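Drodico posted the September field report on its tick repellent cloth trial at Zarnmont. Notes from reading it, mostly on methods.

1/ The treatment is a plant-derived fatty acid blend bound to fabric during finishing. Nothing goes on skin. The comparison cloth got the same finish with no active ingredient.

2/ 134 panels, dragged through leaf litter along fixed lines. Ticks were counted at the end of each line, then removed. Total across both arms: 478, nearly all nymphs.

3/ Only 29 of those came off treated panels. Large gap, but the arms were dragged at different times of day. Nymph activity drops when humidity drops, so part of that gap could be timing.

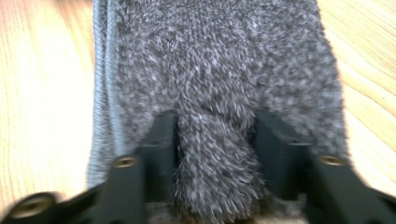
Shaggy gray pile with a ribbed band along one side.

4/ Pile depth matters more than the report allows. Ticks grip long fibers easily and are hard to count in them. The Zarnmont panels were flat weave. Results on flat weave shouldn't be carried over to fleece or wool.

5/ Wash data is thin. Panels were tested after 2 cycles, cold water, no detergent. Skendska ran its own cloth through a full laundry series and published the whole curve. I'd want the same from Drodico.

6/ Raw counts by line are in the appendix, table 2. The Reddy site is listed there too but has no humidity log, so I left it out of my own rerun.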